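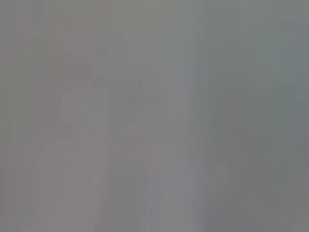

2 min read

Plastby group reports method for handling unreadable wrist-camera images

Grullilbridge, Tue 12 June — Researchers at Plastby have released the results of a study on what a robot arm should do when the camera at its wrist gives it almost nothing to work with. The method, called Modise, scores each wrist image before the arm's controller is allowed to use it. Images that score too low are set aside, and the arm either slows down or relies on its joint sensors until a usable view comes back.

The study covered 600 recorded runs of a single arm picking up and putting down household items. An image at the low end of the scale is mostly soft grey, a little pinkish on the left and greener on the right, with fine vertical streaks and no outline that can be matched to an object. A controller trained on clear pictures will still produce a movement from an input like that, and the movement can be wrong.

"We were spending our time on better object recognition, and the recordings kept showing us a different problem," said Keerthana Achari, who led the work. "The arm had no way of saying that it couldn't see. We wanted a small, cheap check that runs ahead of everything else."

Modise measures contrast, colour range and the amount of sharp edge in each image, then compares the result with the images that came just before it. It does not try to repair a poor picture or guess at what is missing. The check runs on the same computer as the arm's controller and needs no extra sensor.

In the study, 30 runs ended in a stop caused by a poor wrist image when the arm worked without the check. With Modise switched on and the same set of tasks repeated, that number fell to 9. The tasks took longer to finish, mainly in the runs where the arm slowed down several times. The group has not yet tested the method on mobile robots or on arms that carry more than one camera.

Software company Clerkusau supplied the logging tools used in the study and will include the check in its next release, planned for December. Labs that already use the logging tools will be able to run it on their older recordings.

"Most labs throw these images out by hand, or leave them in and hope," said Ayanda Kekana, product manager at Clerkusau. "A score attached to every picture lets people decide for themselves where the cut-off should be."

The report and the scoring code are available on request from the Plastby research office. Recordings from the study will be shared with other research groups once they have been catalogued.

This website uses cookies to improve your browsing experience. By continuing to use this site you agree to our use of cookies. Accept | Manage settings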